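A thread on hard water, as I've now lived with it for 18 years and people keep asking me the same things.

We moved to Girnell from the coast. At the old house the kettle stayed clean for years. Here it had a white crust inside a fortnight. Same kettle, same habits.

Hard water is water with a lot of calcium and magnesium in it. Rain picks it up on the way through chalk or limestone. Girnell sits on chalk, and so does Dandgate up the road. Flumport gets its supply from a reservoir in the hills and has soft water. You can tell the moment you wash your hands there.

It's fine to drink. Some people like the taste better. I did not at first and now I find soft water a bit flat.

Where it costs you money is anything that heats water. When hard water is heated, the calcium comes out of it and sticks to the hottest surface it can find. That means the kettle element, the immersion heater, the washing machine and the inside of the boiler.

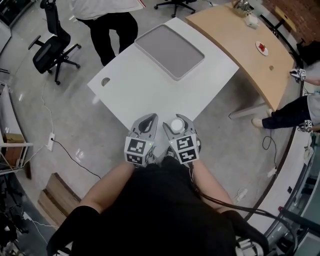
Kettles first. Skip the branded descaler. Citric acid powder from the baking shelf does the job. Two dessertspoons in half a kettle of water, bring it to the boil, switch off, leave it for half an hour. Pour away, rinse twice, boil once with plain water and throw that away too.

White vinegar also works but the kitchen will smell of it until bedtime. Keep both well away from bleach.

Shower heads: unscrew it, put it in a bowl of warm water with citric acid, leave it overnight. If it won't unscrew, tie a freezer bag of the stuff round it with an elastic band. Poke any blocked holes with a cocktail stick. Don't use a pin, you will scratch it.

Don't put acid on marble, limestone or natural stone of any kind. I did this to a windowsill. The dull patch is still there.

Check the finish on your taps as well. Chrome is all right with a quick wipe and a rinse. Anything gold or brushed, read the leaflet first.

Tea. Hard water gives you that film on top, worse if you drink it black. A jug filter does help with this. It does very little for the rest of the house, and the cartridges add up. 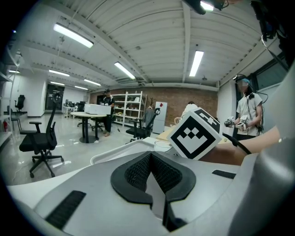
Softeners. We held out for 13 years and then had one fitted under the sink in May. It came to 1150 pounds with the plumbing. Ours was put in by Lindemann, who cover Girnell and Dandgate. They turned up at eight in the morning and were gone by lunch.

It takes block salt. You lift the lid, drop in two blocks and shut it. I do it when I do the meter readings or I forget.

We kept one kitchen tap on the unsoftened supply for drinking. Ask for this before they start, as it's a nuisance to add afterwards.

What changed: less shampoo, less washing powder, no white marks on the shower screen, towels that bend. The old scale in the pipes did not vanish overnight and I wouldn't expect it to.

What didn't: the garden. Plants don't want softened water, so the outside tap is on the hard supply. The hydrangea has rainwater from the butt.

If you rent, or can't spend that much, a squeegee in the shower and citric acid in the kettle once a month will get you most of the way.

Your water company will have a postcode checker for hardness. Look it up before you buy anything. A dishwasher needs the number too, it goes in the settings menu and most people leave it on whatever the factory chose.

I'll do washing machines in a separate thread.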